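Ticket 1470
Product: Ristari hand-held gripper kit, second set of finger pads
Site: Filtville
Status: Waiting for customer

Customer, 9:10
Hello. We have the Ristari kit on trial and we are testing it with fabric before we decide on the purchase. The task is simple: take the cloth from a stand and put it on the table. With the pads which came in the first box we had no problem. Since we changed to the second set, the cloth stays with one finger after opening. In 200 tries it happened 60 times, and this is too much for us.

What we have tried already:
- Cleaned both pads with a dry brush. No change.
- Tightened the screws of both brackets. No change.
- Opened the fingers more slowly. A little better.
- Used a cotton towel in place of the dark cloth. Same result.

The setup is below. I would like to ask you to look at the right pad, where some fibers at the lower edge are loose. Is it normal for a new set, or must we replace it? 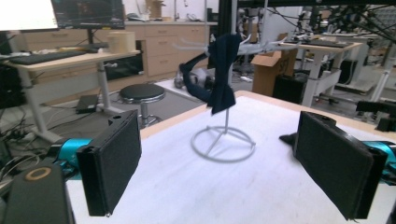

Holloway Support, 11:45
Thank you for the clear list. Loose fibers at the edge can catch on woven cloth, so please trim them with small scissors and do not pull them. After this, run the closing test from the manual again with nothing between the fingers. Can you also send us the batch number? It is printed on the bag of the pads.

Customer, 14:20
I trimmed the fibers and made the closing test, it passed. The batch is 121. I repeated the task with the dark cloth for one hour and it is better, but it still stays on the finger sometimes. My colleague asks if the smooth pads from Dolura fit on the same bracket. We would prefer to stay with your pads if the price of the replacement is included in the trial.

Holloway Support, 15:05
Replacement pads are included. We have not tested the Dolura pads on this bracket and cannot confirm the fit. Please send the delivery address and we will ship one pair from a different batch.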